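Convocatoria de participantes: estudio sobre hábitos de descanso en turnos de noche

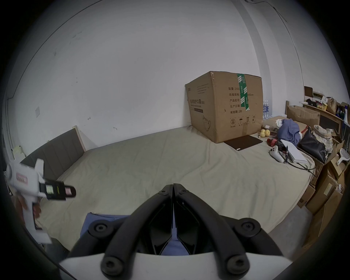 Blandine Moulin comenta que dormir de día nunca le resultó tan reparador como esperaba y que el cuestionario de la edición anterior le ayudó a ordenar sus horarios.

El Instituto Kandia selecciona a 90 personas mayores de edad con al menos 11 meses de trabajo nocturno. Se requiere completar un diario de sueño y asistir a dos entrevistas – presenciales o telefónicas –. Compensación: 200 euros. Solicitudes en la secretaría del centro, hasta finales de mayo.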